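How to write a first message that gets a reply

I met my partner through a dating app, and before that I sent 104 opening messages that mostly said "hey, how are you?" (Yes, I went back and checked. I cringed a lot.) So here's what I do differently, and what I now make all my friends do too!

Start by reading the whole profile, right down to the bottom. Pick one thing you'd really like to hear more about and ask about that. 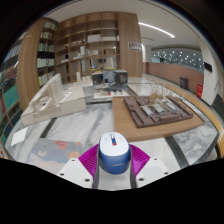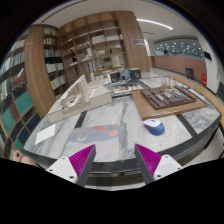
Keep it to two or three lines and stick to one question. My friend Anca Costache once sent a bloke five in a row and he said it felt like a job interview!

Then read it out loud before you press send. If it sounds stiff, swap in the words you'd use with a mate. And if you hear nothing back, leave it 10 days, send one light follow-up and move on to someone else.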